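Home | Products | Support | Manuals | Contact
Print this page | E-mail this page

Section 4: Assembling and levelling the Ruangrit table

4.1 Before you start

The Ruangrit is supplied by Poltex as a top, four legs and one bag of fixings. Check the contents against the packing list in Section 2. Tables packed before December use the older Kurnent bracket, which has a different bolt pattern. The two types must not be mixed on one table.

CAUTION: The top must be lifted by two people. Do not drag it by one corner.

4.2 Fitting the legs

1. Lay the top face down on a clean blanket.
2. Place a bracket at each corner, with the open side facing outwards.
3. Insert the bolts and turn them by hand until they just hold. Do not tighten them yet.
4. Slide each leg into its bracket until it stops against the plate.
5. Tighten the bolts in diagonal order, first to half tightness, then fully.
6. Turn the table over and set it down on all four feet at once.

NOTE: If a bolt will not start by hand, remove it and line up the bracket again. Forcing it with the key will strip the insert, and a stripped insert is not covered by the guarantee.

4.3 Levelling

Each foot adjusts over a range of 133 mm when the long studs are fitted. Put a spirit level across the short side first, then along the long side. On carpet, let the table stand overnight and check it again – the pile settles under the feet and the first reading is seldom the final one.
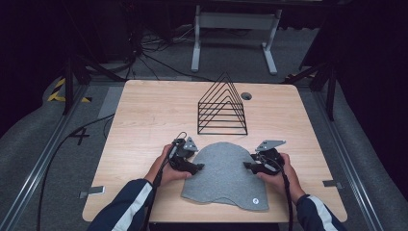

One owner, writing to the Simgate support desk, reported that the level held on a hard floor but drifted by 2 mm within a week on carpet, and asked whether the lock nuts should be done up before or after the overnight wait. They should be left loose overnight and tightened after the second reading. The same letter suggested hard discs under the feet, and these are now listed as part 227.

4.4 Care of the top

Wipe with a damp cloth and dry at once. Do not use solvent, wax or scouring powder. Hot pans need a mat. Small scratches can be treated with the repair stick – work along the grain and remove the surplus with a dry cloth.

4.5 Moving the table

1. Clear the top.
2. Loosen the lock nuts and wind all four feet fully in.
3. Lift by the long sides, close to the legs.
4. Repeat 4.3 in the new position.

Check all bolts once a year. Replacement brackets are ordered by the number stamped on the inner face.

Back to Section 3 | Next: Section 5, Spare parts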